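ロボット教室「Okow」 小学生のための解説
第4回 アームはどうやって物をつかむのか

Okowは、小学4年生から6年生を対象とするロボット教室である。毎週火曜日に活動している。10月からの課題は「片づけ」で、画面の中の部屋に置かれた物をロボットアームでつかみ、決めた場所へ運ぶ。

画面の中の部屋は、シミュレーションという方法で作られている。シミュレーションとは、物の形や重さ、動き方をコンピューターで計算し、本物に近い動きを再現することをいう。教室では、この課題に「Rollar」という名前をつけた。

1 関節とリンク

アームは「リンク」と「関節」からできている。リンクは人の腕でいえば骨にあたるかたい部分、関節はひじや手首にあたる曲がる部分である。先には「グリッパー」という手がつく。Rollarで使うグリッパーの指は2本で、指の間をせばめて物をはさむ。

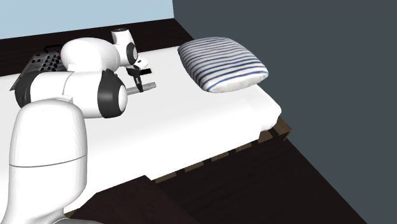 図1 ベッドの上の灰色の棒と、グリッパーの位置

2 位置を数で表す

コンピューターに「そこの棒を取って」と言っても、「そこ」がどこかは伝わらない。そこで、場所を3つの数で表す。横の位置、奥行きの位置、高さである。この数の組を「座標」という。

たとえば、部屋のすみを0として、横に53センチ、奥に67センチ、高さ39センチの点を考える。書き方は(53, 67, 39)となる。同じ点の3センチ下なら(53, 67, 36)である。変わったのは高さの数だけなので、グリッパーをまっすぐ下ろす命令になる。

3 向きを合わせる

位置が合っていても、指の向きが悪いと物はつかめない。細長い棒は、長いほうの両はしをはさもうとすると、指の間に入らないことがある。短いほうの幅をはさむように手首を回す。鉛筆を机に置き、親指と人さし指だけで取ってみると確かめられる。

4 つかんで持ち上げる

動作は次の順に命令する。

・指を開く
・物の真上へ動く
・ゆっくり下りる
・指を閉じる
・まっすぐ上がる

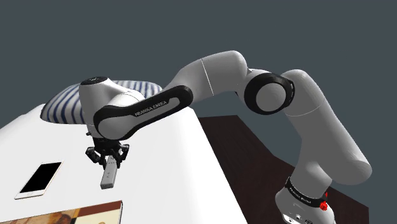
指を閉じる力も数で決める。力が弱すぎると、物と指の間の「まさつ」が足りず、すべり落ちる。まさつとは、ふれ合った面がすべるのをじゃまする力のことである。物が重いほど、大きなまさつが必要になる。

持つ場所も結果に関係する。重さのつり合う点を「重心」という。重心から遠いところを横からはさむと、物がかたむいたり、指の間で回ったりする。Rollarの記録用紙には、つかんだ場所と、かたむいた向きを書く欄がある。

5 失敗したときの調べ方

一度に直す数は1つにする。高さと力をいっしょに変えると、どちらがきいたのか区別できない。まず高さだけを変えて試し、結果を用紙に書く。次に高さを元にもどし、力だけを変える。

次回は、途中にある物をよけて運ぶ道すじの決め方をあつかう。定規と方眼紙を持ってくること。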